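Visit report: Tronport lab, Pondville

We spent a morning in May at Tronport's lab in Pondville, a group of 6 from our regional automation users' club. The company writes planning and control software for taking used office computers apart and putting them back together. It buys its arms and builds everything above the motor controllers itself.

The tour began upstairs with the software team. Their planner, called Julus, takes a work order such as "replace drive" and turns it into a sequence of motions with a check after each one. If a check fails, the planner doesn't start over. It goes back to the last state it can confirm from the camera and plans again from there. We watched this in simulation, where a connector was moved a little on purpose. The replan took 25 milliseconds on an ordinary workstation.

Perception was the part most of us had questions about. The team keeps a library of 402 part models, but cables are not in it. Cables are treated as regions to stay out of, redrawn from every new camera view. The engineers were frank that this makes the arm cautious — it sometimes takes a long way around a wire that a person would push aside with a finger.

Force control runs in a separate process at 500 hertz. The planner passes it a target and a limit, and the controller decides how to get there. Logging goes through a tool named Nolte, which lines up camera images, joint positions and planner decisions on one timeline. Several of us would have bought that tool on the spot, but it is not for sale.

After coffee we went down to the benches. Drive replacement is the job they use for testing new releases. Printed fixtures give parts a known resting place, so the vision system has less to search for.
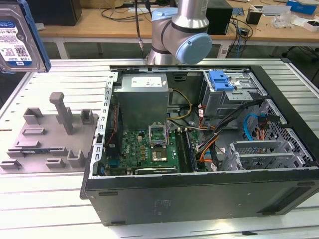 Drive work at the bench: a 1.0TB WD drive in its blue caddy, with the opened tower on its side.

Questions afterward were mostly about licensing and arm support. Julus currently talks to two arm makers, and a third interface is being written. There is parking behind the building, but the entrance is on the street side. The club's next visit has not been set.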